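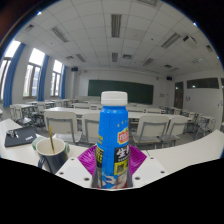 Blaue Flasche mit weissem Schraubdeckel, links der Becher mit dem Rührstäbchen.

Flaschen, Etiketten und ein weisser Tisch

24. August 2018

Im Mai hatte ich an dieser Stelle über Schraubverschlüsse geschrieben und angekündigt, bei Gelegenheit etwas zu Etiketten nachzureichen. Das hat gedauert. Inzwischen liegen die Notizen aber vor, und der Tisch im Gemeinschaftsraum liefert genug Anschauungsmaterial.

Zum Etikett zuerst. Die blaue Kunststoffflasche ist mit chinesischer Beschriftung versehen, die ich nicht lesen kann. Das erste der grossen weissen Zeichen auf dem schwarzen Feld ist 生. Laut Wörterbuch reichen die Bedeutungen von «roh» über «lebend» bis «erzeugen», für sich allein sagt es über den Inhalt also nichts aus. Marlies Lehner hat zwei Semester Chinesisch belegt und wollte sich den Rest ansehen. Eine Antwort steht aus. Wer es lesen kann, darf gern einen Kommentar hinterlassen.

Auch ohne Sprachkenntnis lässt sich der Aufbau beurteilen. Rot mit gelbem Rand für das Logo, darunter Weiss auf Schwarz, darunter Schwarz auf Gelb. Die Kontraste sind hoch, die Felder klar getrennt. Die kleine weisse Zeile unter den grossen Zeichen fällt dagegen ab und dürfte aus normalem Abstand schwer zu entziffern sein. Das Logo läuft um die Rundung herum, man muss die Flasche drehen, um es ganz zu erfassen. Bei zylindrischen Behältern halte ich das für einen Fehler. Meine Faustregel: Was auf einen Blick erkannt werden soll, gehört in die mittleren 70 Grad des Umfangs. Alles ausserhalb ist Rückseite.

Zur Form. Unter dem Deckel verjüngt sich die Flasche an der Schulter, nach unten wird sie allmählich breiter. Das ist für den Stand günstig. Ein nach unten breiter werdender Körper kippt bei gleichem Inhalt später als ein gerader, und man greift automatisch im oberen Drittel, wo der Durchmesser zur Hand passt. Der Nachteil zeigt sich im Regal: Die Flaschen berühren sich nur unten, oben bleibt Luft. Im Schrank bei uns (Innenbreite 140 cm) verliert man so gegenüber geraden Flaschen einiges an Platz, was Hubert Mösli jedes Mal anmerkt, wenn er die Tür öffnet.

Der Deckel ist gerippt. Feine Längsrippen sind bei weissen Schraubdeckeln verbreitet und erfüllen ihren Zweck, solange die Finger trocken sind. Mit nassen Händen hilft eine gröbere Teilung mehr. Ich habe dazu einen kleinen Versuch mit vier Deckeln aus dem Altstoff gemacht, Hände jeweils mit Spülmittel benetzt. Die zwei groben liessen sich jedes Mal öffnen, die feinen nicht. Eine belastbare Messung ist das nicht, ein Drehmomentschlüssel für diese Grössenordnung fehlt mir. Roy Entwistle hat einen in Aussicht gestellt.

Nun zum Becher. Aussen dunkelblau, innen cremefarben, eine Kombination, die ich empfehlen kann. Helle Innenflächen zeigen Rückstände sofort, dunkle Aussenflächen verzeihen Fingerabdrücke. Das goldgelbe Stäbchen darin steht über den Rand hinaus, und genau das muss ein Rührstäbchen leisten. Ist es zu kurz, rutscht es hinein und man fischt. Die bei Winby bestellten messen 16 cm, für unsere Becher reicht das. Die 20-cm-Ausführung hatten wir vorher, sie hebelte leichtere Becher beim Anstossen um.

Bleibt der Tisch. Die weisse Platte hat Vor- und Nachteile. Man findet alles wieder, auch was wie ein Schlüsselbund aussieht und auf einer dunkelgrauen Mappe oder einem Notizbuch liegt. Andererseits bleibt jeder Kaffeering sichtbar, bis jemand einen Lappen holt. Wir wischen mit lauwarmem Wasser und einem Tropfen Neutralreiniger, danach trocken nach. Scheuermilch ist tabu, sie mattiert die Oberfläche in Bahnen, und das sieht man bei flachem Licht über Jahre. Wendelin Wieser hat das an der Platte im Nebenzimmer unfreiwillig belegt.

Offen sind noch die Ausgiesser und die Frage, ob sich umlaufende Folienetiketten fürs Recycling sauber ablösen lassen. Beat Rüegg sammelt dafür Musterflaschen. Leer und ausgespült bitte, Deckel lose beilegen.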